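Erst die Hand, dann der Arm

Kiros Gashaw hat an diesem Vormittag schon zwei Stunden am Tisch gestanden. Er leitet bei Clokance in Jilholm die Aufnahmen für das Projekt Tefera, in dem Roboterarme einfache Handgriffe im Haushalt lernen sollen: Körbe verschieben, Deckel abnehmen, Tücher greifen. Programmiert wird davon wenig. Vorgemacht wird es von Menschen, mit einem Greifer in der Hand.

"Wir haben mit Fernsteuerung angefangen", sagt Gashaw. "Man sitzt daneben, bewegt einen kleinen Arm, und der große macht es nach. Das geht, aber es ist langsam." Bis Mai kamen so 2.782 Durchgänge zusammen. Dann stieg das Team für die meisten Aufgaben auf den Handgreifer um. Seither sind es 3.129 weitere, in deutlich kürzerer Zeit.

Ganz verschwunden ist die Fernsteuerung nicht. Wenn es auf die Reichweite des Arms ankommt, nimmt Gashaw sie noch immer. "Mit der Hand komme ich überall hin, der Arm nicht. Das vergisst man beim Vormachen schnell." 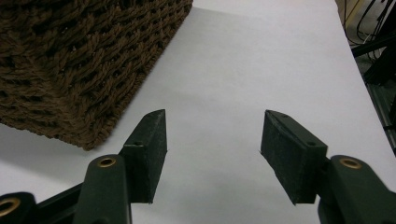
Die beiden Finger des Handgreifers vor dem geflochtenen Korb auf der weißen Fläche.

Körbe hält er für eine unterschätzte Aufgabe. Geflecht gibt nach, und Fasern bleiben gern hängen. "Bei einer Kiste weiß ich, wo die Kante ist. Beim Korb muss ich jedes Mal neu schauen, wo ich anfasse." Neue Kollegen üben deshalb mehr als 10 Durchgänge, bevor ihre Aufnahmen in den Datensatz kommen. Schwierig sei vor allem das Tempo - die meisten seien am Anfang zu schnell.

Was tun mit misslungenen Versuchen? Gashaw löscht sie nicht. Aus der letzten Serie hat er 47 aussortiert und in einen eigenen Ordner gelegt. Wer nachgreift und den Korb doch noch bekommt, dessen Aufnahme bleibt drin. "Das Nachgreifen soll der Arm ja auch lernen."

Ausgewertet wird mit Didard, einer Software aus dem eigenen Haus. Sie zeigt zu jeder Aufnahme den Weg der Hand und die Öffnung der Finger. Gashaw sieht sich trotzdem vieles selbst an, meistens am späten Nachmittag. Als Nächstes stehen Körbe mit Henkel auf dem Plan. "Da fangen wir wieder ziemlich von vorn an", sagt er.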